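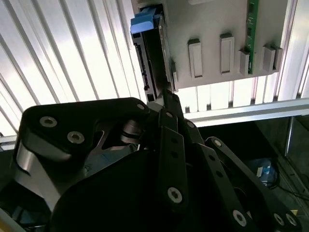 What is in this folder?

It's my set of notes and pictures on pulling hard drives out of old machines and putting them back in, both the caddy sort you get in servers and the bare sort you find screwed inside desktop towers.

About Levska

I started Levska because I kept forgetting which drive came out of which bay. Then Kamonchanok Ratanaporn asked for a copy, then her brother did, so now it's tidy enough to share (mostly!). This is version 3, put up on April 7, 2024. I do the drive work in the back half of a rented unit in Grevport, and everything in here comes from machines I've had on that bench or in the rack beside it.

What you get

notes.txt – the long rambling one, start there
bays.csv – one row per drive bay, with whatever label I gave it
pictures/ – close-ups of caddies, bays and the insides of towers
old/ – stuff from version 2 that I haven't had the heart to delete

The columns in bays.csv are bay, caddy_colour, state and remark. State is one of in, part or out. "Part" means the caddy is sitting in the bay but isn't home yet, and it's the one I argue with myself over the most. If you can see daylight under the handle, I call it part.

Desktop towers

Towers are a different job altogether. Side panel off first, then have a good look before your hands go anywhere near the cables. I like to trace the data cable from the drive end back towards the board, and I write its colour in the remark column, which has saved me more than once when I've come back after tea with no memory of what I was doing.
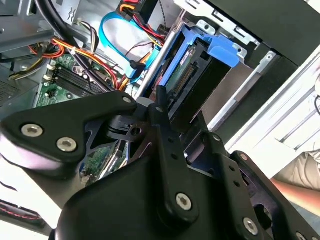

Tower with the side panel off: green board, light blue SATA cable, orange, yellow and red power wires.

Don't tug on the power bundle to make room. Ease it over to one side, and if there's a tie on it, leave the tie alone. I once snipped one in a Flallance tower and spent 20 minutes getting the lid back on.

Caddies

My favourite part, I'll admit. A good caddy is a lovely bit of plastic. Open the latch all the way before you slide anything, keep the tray square to the bay, and let the connector find its own way for the last little bit. If it feels gritty, back it out and try again. 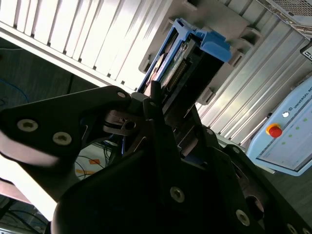 The same goes for coming out, only slower – a drive that's just been spun down should get a minute's rest before you move it. Rhydian Pugh reckons I'm too fussy about this and he may be right, but I've yet to drop one.

Known problems

Rows 5 and 9 in bays.csv have the same label. I'll fix it in the next version.
The grey/gray spelling is all over the place in caddy_colour, so search for both.
The Dafis notes are from March and a bit thin.

Using it

Copy it, change it, print it and stick it on the wall. If you find a mistake, send me the row and what it ought to say.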